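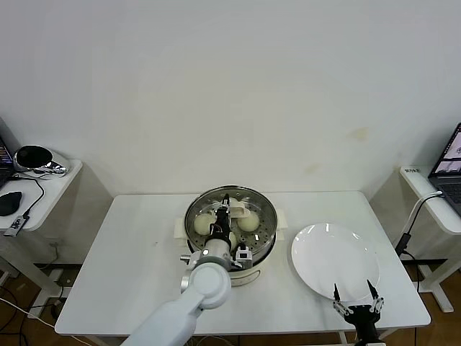

Tollholm Bun Transfer

Summary

Tollholm is a set of teleoperated demonstrations of one task: moving steamed buns from a steamer basket to a plate with a two-arm robot. We recorded it to test Ivard, our method for choosing which parts of a demonstration a policy should train on. The full set has 409 episodes.

Task

An episode starts with the buns in the basket and the plate to the right of the steamer. It ends when the operator marks the last bun as placed, or when the operator gives up. Failed episodes are kept and have success set to 0. Most failures are a bun pinched too hard or dropped on the basket rim.

Contents

episodes/ one folder per episode, with head camera video, joint positions and gripper commands
splits/ train and test lists
labels.csv success flag, number of buns, operator notes

Joint data and video share one clock. Episodes from the first two sessions have a small offset, already corrected in the files. Don't correct it again.

Method

Ivard scores each short window of a demonstration by how well a small model predicts the next action. Windows that are easy to predict, such as the long reach toward the basket, are sampled less often. The grasp and the release are sampled more. The policy itself is unchanged. We train for 1,000 epochs with 3 seeds and report the mean.

Results

With Ivard sampling, the policy drops fewer buns at the rim than with uniform sampling. Placement on the plate is the same for both. We saw no gain on Flalldale, our older cup-stacking set, where the windows all score close together.

Known problems

The gripper often hides the front bun from the head camera.
Lighting changes between sessions.
There is only one steamer and one table height, so don't expect a policy to carry over to other setups.

Loading

Use the Moffat loader, version 2 or later. Older versions skip episodes with success set to 0 and give no warning.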